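2018년 10월, 밤. 늦었음

손에 먼지 냄새 난다. 씻었는데도. 졸린데 안 적으면 내일 다 잊어버릴 거라서 대충이라도 적는다.

오늘 한 거. 큰 테이블 정리, 회색 가방 싸기(반쯤), 공구함. 못 한 거는 훨씬 많음. 책장 손도 못 댐. 서랍도. 베란다는 생각도 하기 싫다.

아침에 Wolar에서 전화 왔다. 짐 싣는 시간 앞당겨도 되냐고. 된다고 해버림. 왜 그랬지. 끊고 나서 달력 보고 식은땀. 다시 전화해서 바꿔달라고 할까 하다가 말았다. 어차피 시간 더 줘도 똑같이 미룰 인간이다 나는. 짐 번호표는 132번. 상자마다 132 크게 써붙이래서 매직 찾느라 또 한참. 매직은 냉장고 위에 있었음. 왜 거기.

Au 집은 지금 집보다 좁다. 2월에 처음 보러 갔을 때는 창이 커서 좋다고만 생각했지 수납이 없는 건 눈에 안 들어왔다. 현관 옆에 벽장 하나, 그게 끝. 그러니까 버려야 됨. 버리자 버리자 하면서 오늘 버린 게 고작 봉투 하나 분량이다. 그 안에 절반은 영수증. Konard 영수증이 왜 이렇게 많은지 모르겠다. 나사 사고 고리 사고 또 나사 사고. 산 나사는 다 어디 갔냐. 하나는 3년 전 거였다. 글자도 다 날아가서 금액만 겨우 보임. 1000원. 천원짜리 영수증을 3년 동안 모셔둔 사람.

점심은 빵. 서서 먹음. 부스러기 떨어진 거 닦다가 그대로 테이블 정리로 넘어갔다. 시작은 늘 이런 식.

위에 있던 걸 일단 옆으로 다 밀었다. 밀고 닦고 또 밀고. 물걸레 한 번, 마른 걸레 한 번. 베이지색이라 얼룩이 안 보이는 줄 알았는데 불 켜고 옆에서 비스듬히 보니까 컵 자국이 꽤 있었음. 커피 아니면 간장. 식초 탄 물로 문지르니까 좀 나아졌다. 완전히는 아니고. 어차피 이 테이블도 가져갈 거라서 가서 다시 닦기로 하고 포기. 닦는 동안 은색 금속판도 신경 쓰였다. 모서리가 은근히 날카로워서 지나갈 때마다 팔꿈치 조심. 저건 어떻게 싸야 되나. 담요로 둘둘? 박스 펴서 대고 테이프?
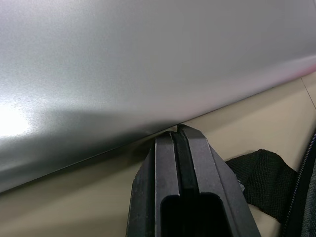 결국 골판지로 하기로. 담요는 이불 쌀 때 써야 되고 남는 게 없다. 골판지는 내일 Konard 앞에서 얻어와야지. 문 닫기 전에 가면 뒤쪽에 쌓아둔 거 그냥 준다. 저번에도 받아왔고. 테이프도 사야 됨, 투명 말고 갈색으로. 투명은 끝을 못 찾아서 매번 손톱으로 긁다가 성질만 버린다.

오후에는 가방. 진회색 그거. 천이 부드러워서 안에 뭐가 안 들면 축 처진다. 세워두면 옆으로 눕고 눕히면 앞이 흘러내리고. 처음엔 옷 넣으려고 했는데 생각해보니까 첫날 밤에 당장 쓸 것들을 여기 다 넣는 게 맞는 것 같다. 칫솔, 수건, 충전기, 속옷, 두통약, 손톱깎이. 커피 드리퍼도. 드리퍼는 깨질까봐 양말로 싸기로. 양말 많은데 짝이 안 맞는 게 더 많아서 그걸로 싸면 딱이다. 처음으로 쓸모가 생김.

근데 가방 끈을 어디다 넣어야 되는지 매번 헷갈림. 안에 넣자니 자리 차지하고 밖에 두자니 어디 걸려서 끌려 내려온다. 지난번 여행 때도 끈이 문손잡이에 걸려서 어깨 빠지는 줄. 밑으로 밀어넣는 게 제일 낫다. 지퍼는 양초로 문질러줬더니 부드러워진 느낌. 기분 탓일 수도. 밑면은 먼지가 잘 붙어서 돌돌이로 한 번 밀고 물티슈로 또 닦고. 빨아야 되는데 지금 빨면 안 마를 거 같아서 패스.

공구함은 따로 들고 가기로 했다. 차에 싣지 말고 내가 직접. 도착하자마자 드라이버부터 필요할 게 뻔하니까. 작년에 책상 들일 때 공구함이 제일 밑 상자에 깔려서 맨손으로 나사 돌리다가 손가락 까진 거 아직도 기억난다. 이번엔 절대 안 그런다. 뚜껑이 파래서 멀리서도 보이는 게 장점. 안에 정리는... 안 했음. 줄자가 두 개 나왔고 육각렌치는 한 주먹. 이거 다 어느 가구에서 나온 건지 모르겠는데 버리면 꼭 다음날 필요해진다. 그냥 다 가져간다.
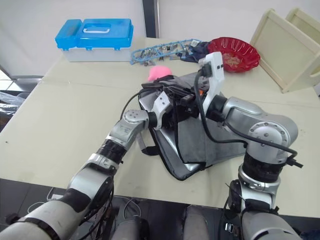
큰 테이블 위. 회색 가방이랑 뒤쪽에 파란 뚜껑 공구함, 분홍색 보송한 것도.

저녁 되니까 허리가 안 펴짐. 누워서 Au 집 도면 다시 봤다. 볼 때마다 테이블 자리가 바뀐다. 창가에 두면 햇빛 좋은데 벽장 문이 안 열리고, 벽 쪽에 붙이면 문은 열리는데 의자 뺄 자리가 없음. 종이로 테이블 모양 오려서 이리저리 놔봤다. 답 없음. 결국 비스듬하게 놓는 걸로 일단 결론인데 실제로 해보면 분명 이상할 거다. 엄마가 봤으면 한소리 했을 배치.

아 그리고 Nistular 일. 이것도 안 끝났다. 이사 전에 초안 넘기기로 했는데 아직 중간도 못 왔음. 전에 적어둔 메모가 파란 공책에 있는데 그 공책을 벌써 상자에 넣었다. 테이프까지 붙인 상자에. 12번 상자인 건 아는데(목록에는 적어놨음, 장하다) 뜯기가 싫다. 예쁘게 붙였단 말이야. 그래도 뜯어야겠지. 내일 아침에. 커피 마시고.

목록 쓰는 건 잘한 일 같다. 상자마다 뭐 들었는지 공책에 적고 상자 옆면에 짧게 또 적고. '부엌-안깨짐', '부엌-깨짐', '모름'. 모름이 제일 많은 게 문제다. 모름 상자에는 건전지, 단추, 열쇠 몇 개, 안 쓰는 리모컨. 열쇠는 어디 건지 전혀 기억이 안난다. 전에 살던 집 건가? 그럼 반납했어야 되는 건데. 모르는 척 하기로.

옆집에 인사도 해야 되는데. 떡을 돌리는 건 들어가는 집에서 하는 거고 나가는 집은 뭐 하는 거지? 롤케이크? 그냥 쪽지? 쪽지랑 롤케이크로. 내일 나가는 김에 같이 사자. 까먹지 말 것.

전기랑 가스 전화도. 가스는 미리 예약 안 하면 안 된다고 어디서 봤다. 인터넷은 그쪽 집에 선이 들어와 있는지부터 확인. 우편물 주소도 바꿔야 됨. 적다 보니 숨 막힌다.

화분 얘기. 고무나무는 데려가고 바질은 포기했다. 잎이 거의 없다. 물을 준다 준다 하고 안 줬음. 미안. 흙은 남겨서 고무나무 분갈이할 때 쓰려고 봉지에 담아놨는데 봉지 밑이 터져 있었다. 현관에 흙. 쓸고 또 쓸고. 신발 안에도 흙 들어감. 청소기는 이미 분해해서 묶어놨고. 순서가 다 틀렸다. 다음 이사 때는 청소기를 젤 마지막에.

밥은 라면. 냄비는 다 쌌는 줄 알았는데 작은 게 하나 남아 있어서 살았다. 그릇은 없어서 냄비째로. 젓가락도 한참 찾았음. 설거지하고 나서 그 냄비는 쌀까 하다가 내일도 라면일 거 같아서 그냥 뒀다.

내일 할거
- 골판지 얻어오기, 갈색 테이프
- 12번 상자 뜯기 ㅠㅠ
- 가스 예약
- 롤케이크
- 회색 가방에 충전기 넣었는지 확인. 아니 충전기는 지금 쓰고 있네. 마지막 날 아침에 넣기
- 책장. 제발 책장

비 온다는 얘기가 있던데 골판지 젖으면 곤란. 일찍 나가야겠다. 알람 맞췄다. 잔다.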